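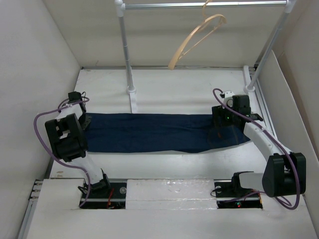 Call for participants: working group on good practice for two-arm cloth handling

The Tonville group is looking for people to help finish a written code of practice for robot arms that fold, hang and sort fabric. The draft covers safe reach between paired arms, cable routing, gripper checks before a shift, and how a failed attempt gets logged. It has 40 clauses. We want them tested by people who do the work.

You should have run or serviced robot arms for at least 2 years. Laundry, garment and warehouse backgrounds are all welcome. No degree needed.

Participants read the draft, try the checklists at their own site or at our Dambridge workshop, and send written comments by the end of March. Calls are held online at 4 p.m. Travel to Dambridge is paid. Your time is not, except for the clause editor, who receives $3,883 for the full term.

To apply, send one page on your experience and name one rule you would change at your current workplace. Please don't send videos.

1,144 views | 2 comments

staltville_tech
Does the cable section cover arms that share a bench? Ours don't and it's a headache.

foldline
Applied. The Hsiao checklist we use now has nothing on logging failures, so I'd like to see yours.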